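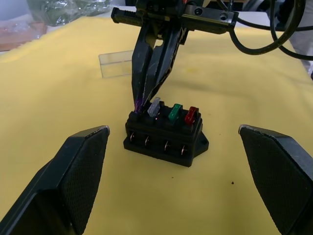 Black fuse block with purple, clear, green and red blade fuses.

Stiltia Scorecards

Round-by-round judges' scores from amateur mixed martial arts and kickboxing cards in the Stiltia league. One row per judge per round, plus a smaller table of bout results.

Last updated: Wednesday, May 18, 2022

What is in it

The set covers 706 bouts from 103 events. Scores are present for 670 of those bouts. The other 36 have a result and a method but no scores, either the sheets were lost or the bout ended in the first round and the judges handed nothing in.

bouts.csv - one row per bout: event, weight class, scheduled rounds, result, method, round and time of stoppage
rounds.csv - one row per judge per round: bout id, round, judge code, red score, blue score, point deductions
events.csv - one row per event: date, city, promoter, cage or ring

All files are UTF-8 with a header row. Empty cells mean unknown. A zero in the deductions column means the sheet was read and no point was taken.

Where the scores come from

Most sheets were typed in by hand from paper copies kept by the promoters Grornel and Drotell. Grornel sheets list the red corner on the left. Drotell sheets switched sides partway through the run, so every Drotell sheet was checked against the announced result before the corners were assigned. If the two could not be made to agree, the bout is marked corner_check = fail and you should probably leave it out of anything that depends on who won which round.

Three events have no venue type recorded. The remaining 100 are marked cage or ring.

Scoring

Every bout uses the ten-point system. Scores in rounds.csv are before deductions. To get the total a judge turned in, add up the rounds and take away the deductions for that corner.

10-8 rounds are rare in the early events and much more common later, after the league changed its guidance to judges in July. Don't compare 10-8 rates across that change without splitting the data first.

Judges and fighters

Judges have a code such as J14, the same code across all events. Fighters have a numeric id. Names are not included and requests for the lookup table will be turned down - several fighters were under 21 and did not sign up to be in a public file.

Known problems

- Weight class is the class on the poster. Missed weights are noted only for Grornel events.
- Stoppage times at the Begum arena were written to the nearest ten seconds for the first few cards.
- Two kickboxing bouts went to an extra round. The extra round is stored as round 4 and is left out of scheduled_rounds.
- Majority and split draws both appear as "draw" in bouts.csv. Use rounds.csv to tell them apart.

Use

Free for research and personal projects. Please link back to this page if you publish something. We would ask you not to use it to rank single judges by name, even if you think you know who a code belongs to.

Corrections are welcome. Send the bout id, the judge code and the round, along with a scan of the sheet if you have one.

Contact | © 2022 Stiltia Scorecards | Back to top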